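The Dropped Pick That Wasn't in the Report

By now most readers will have seen the summary that Dollumach put out after the September stoppage on its bin-picking cell. It is two pages long and very calm. The cell stopped, the cause was found, the cause was fixed, and over a trial of 4,000 picks the fault did not come back. Several trade sites ran it more or less word for word. I have now read it four times, along with the fuller log that Cisoletti, the integrator, agreed to share with customers who asked, and I don't think the two documents describe the same problem.

Start with what both agree on. The arm was clearing mixed small items out of a metal bin. At some point in the afternoon shift it began reporting good grips on items it did not have. It would close, lift, travel to the drop point, open, and log a success. The counter downstream disagreed. By the time an operator noticed the gap, the log showed 1,165 picks and 92 of them had delivered nothing at all. When the operator opened the guard to look, the cell stopped, as it should. Then, when the guard was closed again, the arm started moving before anyone pressed reset.

The summary spends a page and a half on the first part and one sentence on the second. That seems to me the wrong way around. An empty gripper is a nuisance and costs somebody money. An arm of that size moving when the person in front of it believes it is waiting for them is how people get hurt. The sentence in question says that "restart behavior was reviewed and confirmed to be within configured parameters." I am sure it was. Somebody had configured it to do that, and I would like to know who, and whether they have configured any others.

The Cisoletti log is more useful, if harder going. It shows that automatic restart had been switched on during setup so that the crew could clear jams quickly, and that it was never switched back off. There was a checklist. The line for restart mode is ticked. The log also shows the setting unchanged from the first day to the day of the stoppage, so the tick means only that somebody ticked it.

As for the false grips, the explanation given is a cable. The summary says a sensor lead at the wrist had developed an intermittent fault "due to wear," that it was replaced, and that the matter is closed. Maybe so. Wrist cables do fail. They bend every time the arm turns, they get tied down too tight or left too loose, and the break is often inside the jacket where no inspection will find it. Anybody who has run one of these cells has lost a day to a lead that tests perfectly well as long as the arm is standing still.

But a broken lead ought to look like a broken lead. If the grip signal drops out, the controller should read that as "no item" and stop or try again. Here the controller read it as "item held." That is a choice made in software, and a new cable does nothing about it. The log has a note from the Kilosix gripper interface, logged 41 times before anybody looked, saying that the input had timed out and the last good value was being used. The last good value was a successful grip. So the cell went on believing in that one grip for as long as the signal was missing.
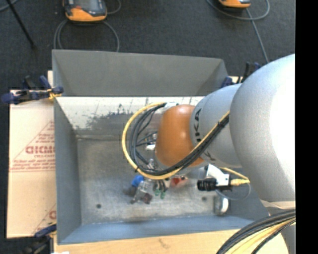
The 4,000-pick trial doesn't reassure me much either. It was run with a new cable, freshly tied, on a cell everyone was watching. The old one lasted for months before it gave trouble. A trial that short tells you the new part was installed correctly — it can't say anything about how the system behaves the next time a part wears out. The test I'd have asked for is a cheap one. Pull the sensor connector in the middle of a cycle and see what the controller thinks it is holding. Neither document mentions anyone doing this.

Gebru, which supplies the vision software, has said only that its camera was working normally throughout. I believe that too, but it makes me wonder why a working camera was never asked to check whether the item had left the bin. The log suggests the after-pick check was turned off to save cycle time. The summary doesn't mention it.

If you have a cell with the same interface, look up the timeout setting before your next shift and find out what value it falls back to. Then check restart mode at the controller itself, with the paper checklist left in the drawer, and with everybody outside the fence. Dollumach says a revised report will follow. I have asked whether it will cover the restart setting and been told that my question has been passed along.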